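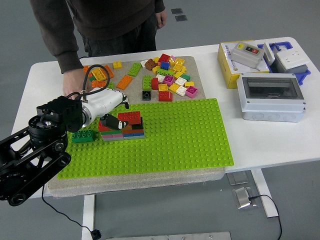

I was ready to dislike the Tilline play board. Forty dollars for a flat thing covered in felt, when a bath towel costs nothing and does most of the same job? Gromosura's page promises "calmer building," and I don't know what that means.

So, after a month with it under our Duplo. The felt does keep bricks from skating off across the table, and tipping out a pile is a lot quieter than on a bare top. The big lime baseplate sits on it fine if you're pressing straight down. Build a wall near one side and lean on it, though, and the plate creeps. For this price I expected some kind of grip strip.

There's room for the plate in front and a heap of loose bricks behind, which I'll admit is handy. You can see the colors and grab what you want without digging in a tub.

Beige was a bad choice. Ours had a juice mark by the second week and it's still there after 10 minutes of dabbing. The listing says "wipe clean." Felt doesn't wipe.

It also sheds a little, and the fuzz gets up inside the bricks.

Would I buy it again? At 40, no. If it drops to half that in July, maybe, for a table that gets a lot of use. The 200 or so glowing reviews seem to have been written on day one.

Three stars out of five. The baseplate isn't included, by the way.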